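MINUTES OF THE RIDVILLE BOWL
A short story

The Ridville and District University Football Association resolved, at its meeting of March 2020, that the Ridville Bowl would continue to be known as the Ridville Bowl, notwithstanding that it had not been played in Ridville for 20 years.

The question had been raised by the Istport delegation. Istport had supplied the stadium, the parking and the marching band for the whole of that period, and wished to see its name on the programme in letters of a comparable size. The Chair thanked the delegation for its submission and directed that it be filed with the earlier ones.

A representative of Wallton College then asked that the eligibility rules be read aloud. Under Rule 2, the home side must be drawn from an institution of higher learning situated within the town limits. The Secretary confirmed that Ridville possessed one such institution, the Ó Briain Institute of Hydrology, and that it had an enrolment of 20 students, three of whom had expressed an interest in football. One of the three had since clarified that he meant soccer.

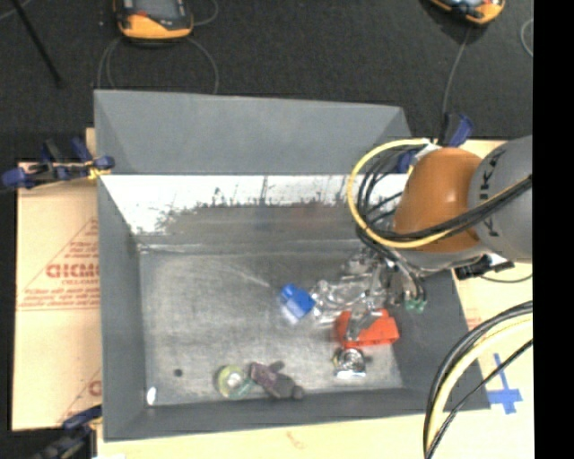
The Chair ruled that an expression of interest, once received, could not be withdrawn during the season. The Institute was accordingly entered as the home side for the coming year, its colours to be grey and a darker grey, in keeping with its letterhead. Wallton College was named as the visitor and was favoured by roughly the same margin as the year before.

There followed a discussion of the trophy. The Istport delegation observed that it was a bowl in name only, having been replaced by a plaque when the original was lent to a church supper and came back as a different bowl. The Chair held that the plaque bore an engraving of a bowl and therefore satisfied the charter. The delegation asked that its dissent be recorded, and its dissent is recorded.

The Institute's captain, attending by invitation, was asked whether the team would be ready. She replied that they had studied the field at Istport with great care and had concerns about the drainage at the north end. She had brought a cross-section. The members passed it from hand to hand, and for some minutes no other business was done.

The Wallton representative asked what would happen if it rained. The captain said that in that case she liked their chances.

The meeting adjourned at nine o'clock, the members driving home to Istport, where all of them lived.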